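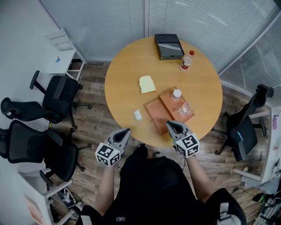 Does it matter where you put things on a table before you make a snack? More than I expected when I signed up for this project – the same snack can feel easy or super annoying depending on what is sitting in front of what.

Skendwood Snack Table Project, student report
2019-05-04

My project started with breakfast. I make toast or a sandwich most mornings and I always end up with the bread on one side, the board on the other and crumbs in between. So when we had to choose an everyday activity for our design class, I picked laying out a small table for simple food. My classmates picked things like bike lights and parking apps, so I got some teasing, but I had a great time with it!

The table I worked with is round, light wood, with office chairs on wheels around it. I liked that it was round because there are no corners to shove stuff into. On a rectangular desk I just push everything to the back left and forget it. With a round top you have to decide what the back even is, and that changes when you walk to the other side.

For the layout in the photo, the flat black box and the bottle with the red cap are toward the far edge, the slice of bread is out on the tabletop by itself, and the two wooden cutting boards overlap at an angle. The small bottle with the white cap and the clear plastic cup are standing on one of the boards.

I called this one the Macapagal layout, after the street I live on (all my layouts got street names, the other main one is Curkero). I tried 14 layouts in March and wrote a few lines on each in my notebook. For every layout I did the same job: get the bread onto a board, move the small things out of the way, put it all back. I gave myself 20 minutes per layout including the notes, and I went over nearly every time.

What I found out about the boards surprised me. Overlapping them saves room, and I was sure that would be the winner. But the top board rocks a little when it rests half on the other one, and I did not want to stand a cup on it. In Curkero I put the boards side by side. That took up way more of the table, but I stopped worrying about knocking things over – and I worked faster too.

Tall things go at the far side. I know that sounds obvious, but in layout three I had the big bottle up front and bumped it with my elbow again and again. Small bottles are harder. If they are on the board they are in the way of the bread, and if they are off the board they wander.

I kept all my notes in Wovis, the notes app our class uses, and the final write-up there came to 1,416 words before I cut it down for this page. The full table of layouts is in the class folder.

If I did it again I would use a whole loaf, since one slice is almost too easy, and I would ask a left-handed person to try Curkero. I would also pick a smaller number of layouts. By the last few I was mostly just moving the cup.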